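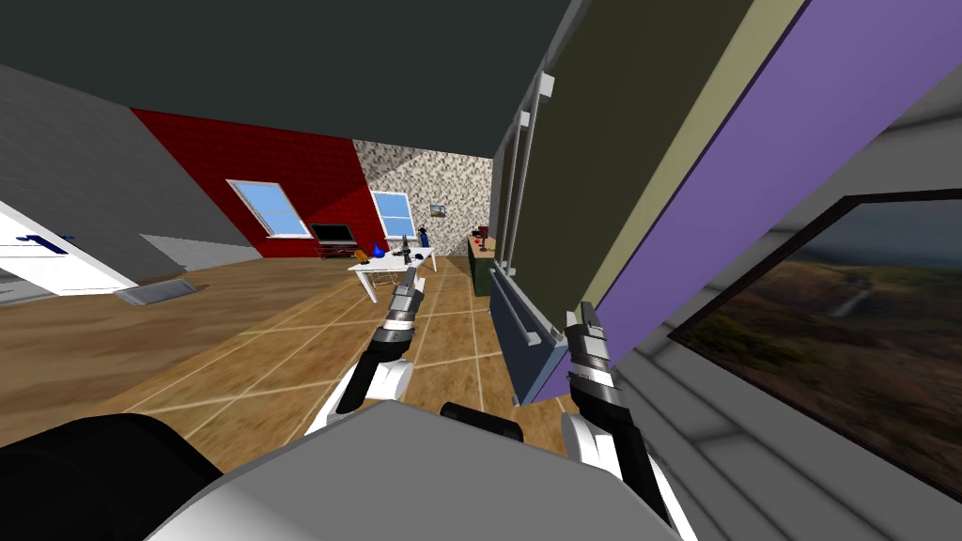 Living with one room for everything

When we moved from Fatthorpe to the flat in Brunley I told everyone I'd have the living room sorted by March. Reader, I didn't. We had one decent-sized room that had to be the place we ate, watched telly, did homework and put up my mother when she came to stay, and for weeks it was just boxes and bad moods.

What got me going in the end was a chat with Amna Mengal from the allotment, who's moved house more often than anyone I know. She told me to stop buying things and spend a week writing down where we all sat. So I stuck a sheet of paper on the back of the door and made everyone scribble on it -- grumbling, mostly, but they did it! By Friday it was obvious that we all crowded into the corner by the radiator, and the big sofa under the window (which cost us £164 to have moved, I'm still cross) was mainly used by coats.

So the sofa went to the radiator. It looked wrong on my little plan and it feels lovely. The dining table turned sideways, which meant losing a chair but gaining a proper path to the kitchen, and my hip no longer has a permanent bruise from the corner.

Lighting was the other thing. I'd been putting up with the big ceiling light every evening, and it made us all look poorly. Two lamps from the Janjua shop on Stolell Road, one low and one tall, and the big light hasn't been on since, except when somebody loses an earring. If you only change one thing this winter, I'd start there.

I did get some bits wrong. The rug is too small, I knew it was too small in the shop, and I bought it anyway as it was £32 and I was tired. It slides about. I've also got a shelf up that's slightly off level and I've decided to put the tall books at the low end and leave it be.

My mother has been to stay since and slept very well on the sofa bed, though she did rearrange the cushions and then my spice drawer. She'd like it known that the curtains want to be longer.

Next time I'm hoping to have a go at the hallway, which at the moment is shoes. If you've managed to fit a bench in a narrow one, do write in, I'd love to hear how you did it.

Comments (3)

Rafia Dogar
We did the sheet of paper thing last night and my husband has written "here" on it and nothing else. Will persevere. Which way round did you put the tall lamp, by the sofa or the table?

Stolell Sue
Rug gripper from the hardware shop, the sort you cut to size. Mine hasn't budged.

Pete in Fatthorpe
Your mother is right about curtains. Ours stop above the skirting and there's a draught every night.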